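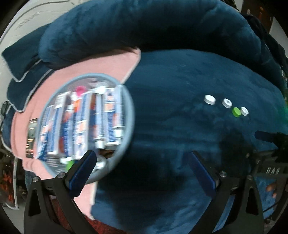 Smooth plastic tubs keep slipping out of my hand-held gripper

Posted by Clatura

Hi all! I've been building a hand-held gripper at home since July and I'm having an absolute ball with it. Two black fingers, cut-out frames, blue rubber pads on the inside faces. Soft stuff is no drama, it'll pick up a sock all day long. My trouble is round clear tubs with a lid, the sort you chuck tubes of ointment in. I get it up off the bed, tip it a bit, and the rim starts sliding along the pad. The tub weighs 100 grams empty and it's fine then, it's only once it's loaded that it goes. Is it the rubber, or do I need more squeeze? I'd love to keep the fingers as they are, they took 2 goes to print and I'm pretty chuffed with the colour scheme.

Ikholm

Love this, what a great thing to have on the go! I'd look at the pads before you touch the squeeze. Wipe them down with metho and let them dry properly, fresh rubber often has a film on it. Then check where the rim is landing. If it only touches one ridge you've got next to no contact, so try to get the tub deeper between the fingers and square to both pads. Mine went from hopeless to brilliant with softer rubber and a bit of thin foam glued behind it so it could mould around the curve. Have a look at the pivot screws while you're there too. If they're loose the fingers splay under load and you'll never work out why your grip's gone. Nip them up until there's no wobble but the finger still swings freely. Please post how it goes, I'm keen to see it lift a full one!

Figueiredo

Bigger spring. Fixed mine.

Redomell

Careful with the bigger spring, I did that and cracked a lid. +1 for the foam though, 54 lifts in a row on a jam jar last night and I did a little dance in the garage!!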